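19 December 2018

I've been sorting out the drawer where all the extension leads live. It was meant to take half an hour before tea and it took the whole evening, mostly because I kept stopping to plug things in and see if they still worked.

There were more than four leads in there, plus a bag of adaptors I had forgotten about. Two went straight in the box for the electrical recycling. One was an old Filer with a crack down the side, and the other was a Truvora that had always run a bit warm. I bought that one in March and never liked it. The long Oprea stays, as it's the only one that reaches from the landing to the loft hatch.

That left the question of what to put on the desk. I don't need a long lead there. The wall socket is right behind the desk leg, and with anything over a metre I end up kicking the slack all winter. What I want is three sockets in a row, a switch on the end so I can turn the lot off at night, and a cord short enough to stay out of the way. White is fine, as the desk is mostly white anyway.

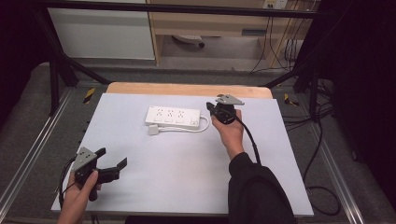
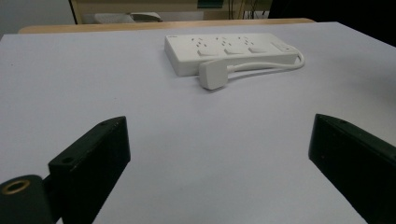
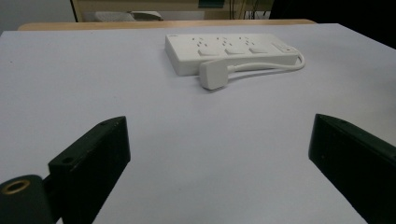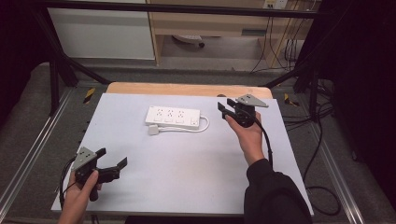 White three-socket strip, with its cord looped back along the front.

The lamp and the monitor will take the two outside sockets and I'll leave the middle one free for chargers, which tend to be fat and cover whatever is next to them. The end switch should go on the right, where I can reach it without getting up.

I did think about screwing a strip to the underside of the desk. I had a Wirnico bracket for that once and spent a year lying on the carpet every time I wanted to unplug something, so it can sit on top.

The rest of the drawer is now in order. Each lead is coiled, held with a bit of Velcro and labelled with its length on masking tape. The adaptors are in an ice cream tub. I still have a figure-of-eight cable that fits nothing in the house, and I've put it back in the drawer.

Next job is the shelf under the stairs, probably after Christmas.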